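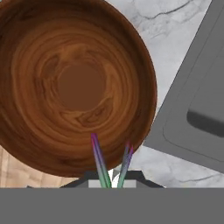 Third evening on the gripper config and I think I can finally close the ticket. Writing it down now because I will forget all of it by April.

Short version: the sim arm was squeezing stuff it wasn't touching. Log says contact, fingers say closed, object stays where it was. Ran the bowl pick on its own, over and over, kitchen layout, and the same thing every time.

What I blamed first, in order. The controller gains. The bowl mesh. Yuzuki's last commit (sorry Yuzuki). Friction. Spent a whole night on friction. None of it.

It was the finger geometry. There's the mesh you see and the collision shape you don't, and the two had drifted apart. Somebody swapped in the narrow blade fingers a while back and left the old fat pad collision boxes in the file. That somebody is me, I checked the history. So the solver thought the fingers met long before they did.

Fix, for future me:

Open the gripper file, turn collision display ON, visual display OFF. Look at the thing. Should have been step one.

Delete the old boxes. I used three thin boxes per finger instead of one convex hull. The hull was OK but it rounds off the tip and the tip is the bit that goes over a rim.

Redo the inertia. If you forget this the fingers buzz. Mine buzzed. Looked like a bad motor, wasnt.

Zero the joint offset again with the fingers fully open. Do the left, then the right, dont trust the mirror flag.

Re-save the open width. Old value was hard coded in two places, because of course. Killed one of them.

Then the wrist camera. I'd moved the mount to clear the housing back when we had the longer wrist, and never moved it back. Riku asked why I want so much gray band at the bottom of the view. I don't really, but I like having both fingertips in view with some of the wrist below them, so I can tell at a glance if the camera slipped. Left it. Wrote the transform down in the readme this time, with the parent link name, which is the part I always lose.

Also kept the gradient on the fingers. Pink at the tips, green at the base. Genji thinks it's ugly. It's handy though, when a finger is half buried in a mesh I can tell by the color how far in it went.

Soak test: 1,000 resets first, just open, approach, stop, no grasp. No phantom contacts. Then bumped it to 3,000 and let it go while I made dinner. One crash at reset 756, and that was the logger running out of disk, not the arm. Cleared out the old runs and restarted from there. Finished clean.

Still to do:
grasp on the rim with the new boxes, slow, then at normal speed
the sink edge. fingers get close to it on some approaches and I haven't checked clearance
tell Tomoyo the open width moved so her scripts don't choke
set the log rotation to somthing sane

Next one is the rim grasp. Going to try the timestep where it is before I touch it, last time I halved it everything took all night and I learned nothing. Will post the gripper file once I've cleaned the comments out, there's some swearing in there.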